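Kerwood Residents' Workshop Forum
Board: Care and Storage of Household Items
Topic: Padded cases with a metallic panel: cleaning, and the covering of worktables

Posted by: S_Fothergill (Moderator)
February 2022

Members are asked to consider the following matter before the revised guidance for the mending room is adopted. The present guidance provides that soft cases and pouches brought in for cleaning are to be placed on a bare white table, wiped with a damp cloth and left flat overnight. It makes no distinction between plain fabric and items with a silver or otherwise reflective face.

My concern is with the second group. The item now under consideration is cream in colour with a raised border and rounded corners, and the silver face is broken by a beige patch of irregular shape. I am unable to say whether the patch is wear or part of the original design, and I should not wish any cleaning to proceed until that has been settled.

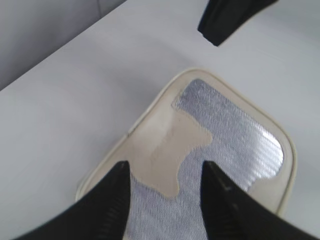

The existing guidance permits a mild solvent on marks which do not respond to water. I propose that this permission be withdrawn for all metallic faces, and that the member receiving the item be required to ask the owner about any discoloured area and to write the answer on the receipt slip.

Comments are invited. Please keep them to the wording of the guidance.

Stuart Fothergill

Posted by: porby_lane

I support the withdrawal of the solvent. A silver-faced pouch of my own was treated in August under the old wording and the finish came away on the cloth. The area beneath was dull and sandy, and no amount of further cleaning improved it. The loss was a small one, but I was not told beforehand that it might occur.

I would ask that the word "mild" be removed from the guidance altogether. It is understood differently by every member who reads it.

Posted by: J.Sowerby

I must register a partial disagreement. Solvent has been used in the mending room on glue residue for as long as I have been a member, and where it is applied with a cotton bud to a hidden corner first, the risk is slight. A complete prohibition would oblige us to return items with the residue still on them, and owners will then attempt the work at home with whatever is to hand.

On the patch, I incline to the view that it is printed. The colour looks flat and even to me, and I would expect a worn coating to show more variation. I accept that this is an opinion formed from a photograph.

Jordan Sowerby

Posted by: hattori_bench

With respect to the previous member, a flat colour proves very little. Where a coating lifts in one piece, the backing left behind can be entirely even. The proper course is to feel the margin of the patch with a clean fingertip. A slight step would suggest that the coating has been lost.

I would also raise the seam around the border. Water introduced there will find its way into the padding, and padding dries slowly. The guidance should require a wrung-out cloth, with strokes made away from the seam.

Posted by: S_Fothergill (Moderator)

I am obliged to hattori_bench for both points. The fingertip check will be included. The reference to a hidden corner may also be retained for plain fabric, which I hope will go some way towards meeting Mr Sowerby's objection.

Posted by: harnura18

May I turn to the table itself? The bare top shows every mark, and grit left on it will scratch a reflective face as soon as the item is turned over. I should like the guidance to require a clean covering, replaced whenever it shows specks or creases.

Posted by: J.Sowerby

I do not agree that a covering is necessary in every case. A loose sheet moves under the hand, and a fold beneath a padded item will leave its line in the padding. A wiped table is sufficient for most of our work. If a covering is to be used, I would ask that it be drawn flat and that its edge be kept clear of cables and small loose parts, which are easily gathered up with it.

Posted by: S_Fothergill (Moderator)

The following wording is put forward for approval. Objections should be posted in this topic.

1. The table is to be wiped and allowed to dry before any item is set down. A covering may be used at the member's discretion.

2. Where a covering is used, it is to be smoothed flat, inspected for specks and kept clear of cables and loose parts at its edge.
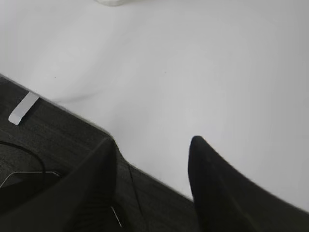

3. Metallic faces are to be cleaned with a wrung-out cloth only. No solvent is to be applied.

4. Any patch or discoloured area is to be checked at its margin with a clean fingertip, and the owner's account of it entered on the receipt slip.

5. Padded items are to be left flat until the seam is dry to the touch.

Posted by: porby_lane

Approved. I am content with item 3 as drafted.

Posted by: J.Sowerby

I withdraw my objection to items 1 and 2. My objection to item 3 stands, and I ask that it be recorded.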